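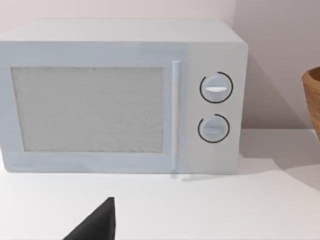
A plain white microwave with a mesh window in the door.

2 Mar 2019
By Anežka Rusnák

How to get your oral history transcripts ready for a shared archive

I love this part of the job! You've got a folder full of interviews, and with an afternoon or two of tidying, a dialect researcher three countries away can search them. I've just done it with the Prerby village recordings (102 interviews, 71 of them transcribed) and I'd happily start again tomorrow.

Start with a copy. Put the originals somewhere read-only and work on the duplicate.

Next, rename your files. We use place, speaker code and session, so prerby_s034_02. Stick to lowercase, with no spaces and no accented letters in the file name. Accents belong inside the transcript, where you want every single one of them, so save the text as UTF-8 and open a few files in a second program to check. Mine had 34 files in an old Windows encoding, and every ř had become an ø.

Now make your metadata table, one row per recording. Ours has speaker code, birth decade, language, dialect area, interviewer, length and consent level. Keep the real names in a separate, locked file! Radek Machala, who did most of our interviews, also asked for a column on background noise, and it's turned out to be the one people sort by first.

Consent deserves a slow hour with the paper forms. We settled on three levels: open, registered users, and on request. If a form is unclear, pick the stricter level and write a note beside it so you can come back to it later.

Then agree on your transcription marks. Pauses, laughter, overlaps, words you couldn't catch – write down exactly how you show each one and put that page in the folder as a readme. Two pages is plenty.

Last, do a trial deposit of five or six files before you send the lot. Our first try bounced because I'd typed "Czech" in the language column where the archive wanted the code "ces", and fixing that in a table is a lovely quick job (find and replace, done). Once the trial batch goes through, zip up the rest, add a checksum list and upload!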